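Down and Synthetic Insulation - Frequently Asked Questions

Stellon Outerwear Care, revised October 2021

What does fill power measure?

Fill power is the volume, in cubic inches, that one ounce of down occupies under a light standard load. It describes the down itself. It does not describe how much down is in the garment, which is given separately as fill weight. A jacket with high fill power and a low fill weight can be colder than one with the figures reversed.

Why is the insulation stitched into channels?

Loose fill moves downward under its own weight. Channels hold it in place. Where the stitching goes through both layers of fabric, the seam has almost no insulation and loses more heat than the rest of the panel. Box construction avoids this with internal walls but adds weight and cost.

How do I wash a quilted jacket?

Close all zippers and empty the pockets. Use a front-loading machine, cold water, a gentle cycle and a cleaner made for the fill. Do not use fabric softener. Run 2 rinses. Lift the jacket out with both hands under it, and lay it out to check the seams before it goes in the dryer.

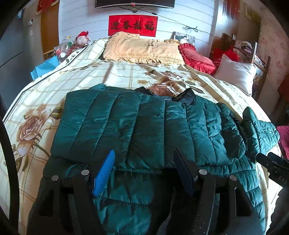
Prutero wrote in to say that one rinse was enough in a newer machine, and that the second only put more strain on the stitching. Our position has not changed. Detergent left in down reduces loft, and a gentle rinse puts little load on a sound seam.

How long does drying take?

Allow several low-heat cycles. Stop between cycles and break up clumps by hand. The shell dries well before the fill, so a dry surface is not a reliable sign. If clumps can still be felt through the fabric, keep drying.

Can I use a top-loading machine?

Only if it has no center agitator. An agitator can catch the fabric and tear internal walls.

How should the jacket be stored?

Store it uncompressed, on a wide hanger or flat. Stuff sacks are for travel - a few days does no harm, a full summer can.

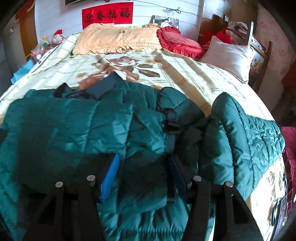
Synthetic fill is more sensitive to long compression than down, and the loss of loft is usually permanent. Down will often recover after a wash and a low-heat tumble.

Feathers are coming through the fabric. Is that a defect?

Usually not. Pull the feather back in from the other side and rub the hole closed. Steady leakage along one seam is a different matter and should be repaired.

Contact Stellon Outerwear Care | © Stellon | Back to top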